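# Scoring for a school-age cricket league: what do you do about a bowler who goes over their limit?

Posted in **Club cricket – scoring and umpiring**, 2025-12-24

**Mỹ Đỗ**

Hi all! First post, so please be gentle. I moved to Bramside last May, and my daughter (she's eleven) fell completely in love with cricket after one taster session at the rec ground. I'd never watched a full game in my life. By midsummer I was scoring for her team, and I have to say I love it – there's something wonderful about a page slowly filling up with dots and little numbers, and I get the best seat at the ground.

My problem comes from our last game of the season, against Prernville. We play 20 overs a side, and no bowler is allowed more than four. One of their girls bowled a fifth. I didn't notice, their scorer didn't notice, and both coaches (who stand as umpires at our level) didn't notice either. I only spotted it when I was adding up the bowling at the end and her row had more boxes filled in than it should. She took a wicket in that over, too, which made it awkward. We lost by three runs.

We all shook hands and the result stood, and I'm not trying to get it changed! The girls had a great afternoon. But I want to know what I should do next time, and there seem to be three moments when it could come up:

1. I notice the bowler is about to start an over she isn't allowed to bowl.
2. I notice in the middle of the over.
3. I notice after it's finished, maybe a long time after.

Am I allowed to shout out? Do the runs and the wicket count? And how do I write it in the book so that the bowling still adds up with the batting? I've read our league's rules twice, and they say "maximum four overs per bowler" and then move on to tea.

While I'm here, one smaller thing. When a bowler gets hurt and somebody else finishes the over, does that part-over use up one of the second bowler's four? We had that in the same game and I left it alone, but I've been wondering ever since.

Thank you so much, and sorry for the length. I have been saving this up.

**Kolář**

Just shout. Scorers at our place shout all the time. If it's over, it's over, play on. The part-over counts as a full one.

**Thịnh Âu**

Welcome, Mỹ! What a good question, and how lovely to have another scorer who got hooked through their kid. That's my story too, except that mine gave up after two seasons to row and I'm still here with my colored pens.

Kolář is right about the part-over, so let me do the rest in your order.

**Before the over starts.** Tell the umpires. In the formal game the scorers and umpires are one team, and they're supposed to be checking things with each other all the way through. At your level I'd go further and agree on a signal at the toss. Ours is standing up and holding the clipboard over my head. It looks silly and it works from anywhere on the ground! The umpire wanders over, I say "she's done her four," and the captain picks somebody else. It takes less time than a change of gloves.

Better still, warn people one over early. I put a small pencil tick next to a bowler's name when she has one left, and at the end of that over I call out "last one for Ella" or whoever it is. Captains of eleven have plenty on their minds and they're usually very glad to be told.

**In the middle of the over.** Get the umpire's attention when the ball is dead. Never while the bowler is running in, however excited you are. The usual way to handle it is that the umpire stops her there and another bowler finishes the over, as long as it's someone who didn't bowl the previous over and won't bowl the next one. Every ball already bowled stands, wickets included. In the book, both bowlers get a part-over. So your girl might end up with 4.2 and the one who took over has 0.4, or whatever it comes to.

Part-overs catch everybody at first, by the way. The number after the point is balls, so 4.2 and 0.4 make five whole overs. I once watched a very clever accountant get furious about this for most of an innings.

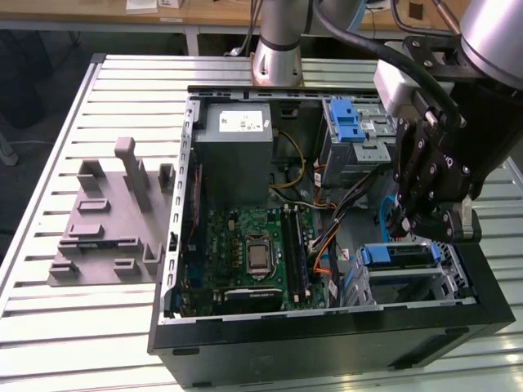
**After it's finished.** The over counts. Once the umpire has called "over" and the game has gone on, nothing gets wiped out, and that goes for the wicket as well. You write down what happened, so her figures should say five overs, with a note in the margin. Please don't be tempted to hand the extra over to a different bowler to make the page look legal. I've seen it done, with the best intentions, and then the over-by-over sheet didn't match the bowling figures and the two scorers spent 40 minutes in a cold pavilion looking for a mistake that one of them had made on purpose.

What happens afterward is up to your league. Some have a penalty, plenty say nothing at all, and it sounds as if yours is in the second group. I'd write to whoever runs it over the winter and ask for two extra sentences in the rules. Mine would be something like:

> If a bowler begins an over beyond her limit, she is replaced as soon as it is noticed, and the balls already bowled stand. If it is not noticed until the over is complete, the over stands.

Ask for the same wording on injured bowlers too. A part-over counting as a full one is how most competitions do it, but most isn't all, and you'll want it on paper before it matters in a tight game.

Now, the adding up. For the over you described, the runs go down as normal in the batting, the bowling and the running total, and your checks will balance perfectly well. The book doesn't know or care about the limit. It only goes wrong if somebody moves things around.

I'd also start a tiny grid on a spare sheet if your book doesn't have one. Bowlers down the side, four empty boxes for each, and you cross one off at the *start* of every over. If you go to cross one off and there isn't a box left, up goes the clipboard! I've used a grid like that in every limited-overs game since a rather painful afternoon at Gernidport, when I let a boy bowl six. His dad was keeping the other book. Neither of us has been allowed to forget it.

Don't feel bad about missing it. Four grown-ups were watching and it got past all of you, and by the end of a close chase I can hardly remember my own name.

**Mỹ Đỗ**

Oh, this is brilliant, thank you both! I went and got the book out, and her line does say five overs, so I did the right thing by accident. The grid is going on the inside cover tonight.

One follow-up, if that's okay. Prernville's scorer uses a phone app and I'm on paper. At the end of the game her app had their bowler on four overs and gave the fifth to a girl who I'm certain was fielding at the far end of the ground. Could the app have done that by itself?

**Thịnh Âu**

Yes, quite possibly! Several of them have a setting for the maximum overs, and once a bowler reaches it her name drops off the list, so the scorer has to pick another one to carry on. If you're busy you tap the next name you see and don't think about it. When the app won't offer you the bowler who is plainly standing there with the ball, take it as your cue to stop and ask.

It's a good reason to check bowlers' names with the other scorer between overs, as well as the total. We say the score, the wickets and the bowler out loud, every single time – "637 might be a record for under-elevens," my old scoring partner liked to say when I misread my own writing, and he'd be right to.

Have a great winter, and do come back and tell us how the first game goes. If you fancy practice in the meantime, put an old match on and score it from the sofa. I do it every year with a pot of tea.

**Kolář**

Forgot to say, check the batting limits too if you have them. We have "retire at 40" in ours and that gets missed way more than the bowling does.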